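Two Fingers and a Kitchen Table: a chat with Loubna Hegazy

I'd barely got my shoes off before Loubna had me looking at her gripper.

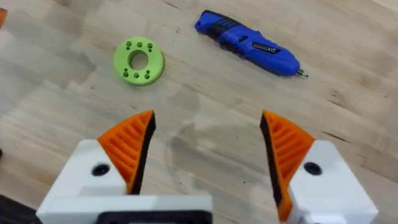 How it started

Loubna fixes dental chairs for a living, so I figured she'd want a break from small screws at night. "No, I want more of them!" she told me, laughing. She began the arm last April after her neighbour Adel gave her a box of old servos, and she's been printing parts for it ever since (the printer lives in the laundry, and her family has got used to the hum).

The fingers

I asked about the orange ones, with the ladder of ribs inside. "They bend around whatever you grab," she said. "My first pair were solid and they just shoved things across the table." The black strips down the inner edges came later, after a weekend of dropping everything she picked up. She reckons she's on version 15 of the white housings, and I've seen the tub of rejects, so I believe her.

The green ring

Her current favourite colour is lime, and the ring with the little holes is her practice piece. It's flat, it has a thick rim, and she says it's a pain to pick up off bare wood. "If you come in a bit too high you close on air. A bit too low and you're grinding into the table." Her best run so far is 81 good grabs before a miss, and she's still cross about the miss.

What's next

A turning wrist, hopefully, and a tidier cable run. The whole thing has cost her around $400, mostly filament and motors. I asked if she'd ever sell one and she pulled a face. "Then I'd have to write a manual!"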